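Shared workshop, monthly bench meeting, Sunday, 2 p.m. Minutes by Ornella Pellegrini, who was also in the chair.

**1. Last minutes**

Agreed. I asked that "the rail project is nearly done" be struck out. It was.

**2. Display rail**

Gruvbridge want a length of rail with parts sitting on it for their counter in April. Sterkum quoted 778 dollars for a finished unit. The bench group says it can do the same for less. I asked what "less" means and did not get a number.

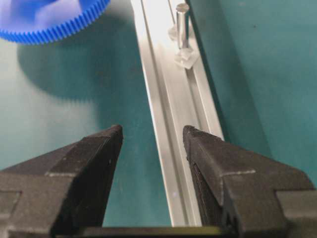 The rail itself was the one thing we did not argue over. Costa from stores had put it down as "plain bar" on the stock sheet, and it has been moved to the profile section. It has a channel running along its length with raised lips on either side, so anything meant to sit flat on top needs to be checked against that. Two members think the slot makes fixing easy. I would like to see it done first.

**3. Clear pieces**

Long discussion. The clear plastic connectors look good in the hand, but against silver they are very hard to make out, and a customer at a counter will not bend down to look for them. 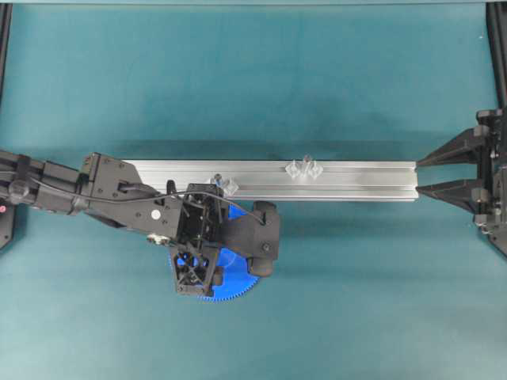 Jenutach can supply the same shapes in color, minimum order 3000. We need 30. The suggestion that we would "find a use for the rest" was recorded at the speaker's request and has no support from me. Tinting our own was raised again – same idea as last fall, still no test piece.

Decision: keep clear for now, look again under the shop's own lighting. 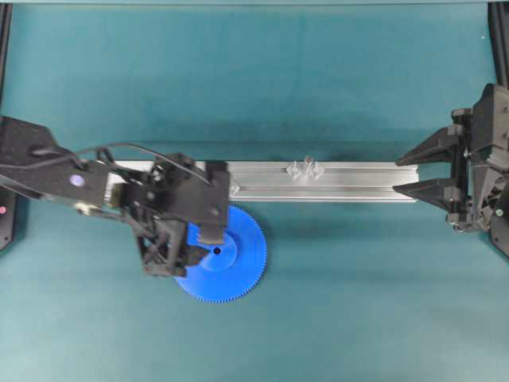

**4. Blue gear**

Proposal to stand the large gear against the front of the rail so there is some color in the display. Reasonable on paper. Questions from the chair: what holds it there, and what happens when a child pulls it?

The answer to the first was "a bracket, probably." The answer to the second was that Gruvbridge don't get many children.

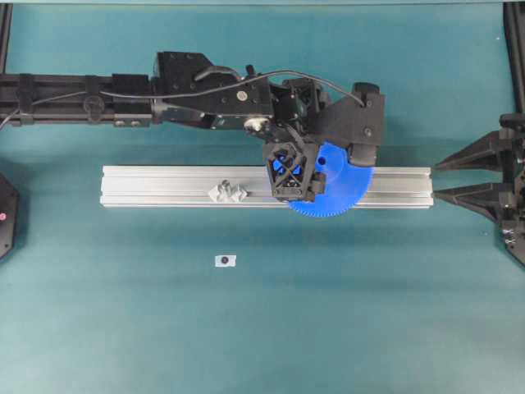

I asked for a drawing of the bracket before anyone cuts anything. Costa will check whether the hole in the gear takes a standard screw – he believes so, has not measured.

**5. Actions**

- Costa: measure hole, correct stock sheet
- Bench group: bracket drawing, and a real cost to set beside the Sterkum quote
- O.P.: tell Gruvbridge that April is not promised

**6. Any other business**

Teal cover for the work surface: replace or keep. Keep. Closed 3:40.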